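Student project report, Interlocking Blocks: Sorting, Fitting and Putting Away
Module: Making and Materials, second term
Group 7

1. What we set out to do

We wanted a burr type puzzle, the kind where square bars lock together, and we wanted to find out if colour helps people put it together faster. Also how to store it. That second part started as a joke in the first meeting and ended up being half the report.

Set is called Fuvirley. Painted, every piece a different colour, no instructions in the box. We had it on loan from the Mirix shelf in the resource room, so had to give it back in one piece (or all pieces).

Budget was 500 in printing credits, we used 226 on cards and labels. Rest went back.

2. First look at the pieces

Blue one first because it is the plain one. Long, straight, square ends, no notches on the part you mostly see. Good piece to begin a beginner with, we thought. Colour is strong, but the side away from the light goes nearly navy, so if you sort by colour under a bad lamp you can mix it up with the purple. We did, twice. Moved the lamp.
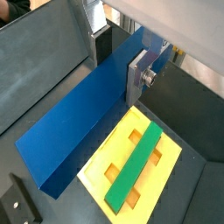

Tsegaye disagreed with starting on the blue and wrote in the margin of our draft that a straight bar teaches people nothing, they should get a notched piece in the hand straight away and feel where it wants to go. Fair point. We tried it both ways after that and the results are in section 4.

Notes on surface: matte, easy to grip, shows finger marks less than the gloss set we had last year. Corners sharp enough to line up by eye.

3. Setting up the table

Dark surface. Tried white paper first, too much glare, colours looked washed out. Dark grey much better, esp. for the red.

Rules for each go:
pieces in the tray area at the start, not stacked
one piece moved at a time
blue bar to be stood up on its end before anything is joined to it
stop the clock when the person says stop, not when we think they are finished

The standing up rule came late. When the bar lies flat people build along it and end up with a sort of train. Stood up they build round it. Different puzzle altogether really.

Red and purple are the awkward ones. The red makes a cross shape with a bit sticking up in the middle, and if the purple is put down too close the two get in each others way and you lose sight of half the red. Several people picked up purple thinking they had both. We should of spaced them out more, noted for next time.

4. Results

Longest go was 495 seconds, a notched-first start. Shortest was a blue-first one but that person had seen the puzzle before so we left it out of the chart. Without it the two ways come out close. Can't say one is better from this few goes. Colour did seem to help with talking ("pass the red") more than with fitting. Nobody used colour to work out which way round a piece went.

Chart is in the appendix, sorry about the axis. 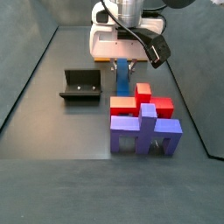
Page last changed: February, 16:40 (section 5 added, spelling in 2 fixed)

5. Putting away

Needed a place for each piece that a tired person can manage at the end of a session. Plan A was a bag. Pieces rub. Plan B, a Flurkero box with card dividers, dividers too low, red cross tipped over and took the divider with it. Plan C was the same box with cut-outs traced round each piece, that worked, although the purple cut-out had to be done again becuase we traced it upside down.

Order that works best going in: red first, flat as it will go. Purple next. Blue last down the side, it fits almost any gap so it can wait.

Labels are colour dots and a word. The word is there for anyone who can't tell the blue from the purple, see section 2.

6. What we would change

More people, obviously. One lamp position, fixed, marked with tape. Space between red and purple at the start, a hand's width at least. Write down which way up each piece begins, we only did this for the second half and it makes the first half hard to compare.

Would also like to test a one-colour set against this one, which was the original question and we never got the second set in time.

Appendix A: chart
Appendix B: card template for dividers, print at full size, do not let the printer scale it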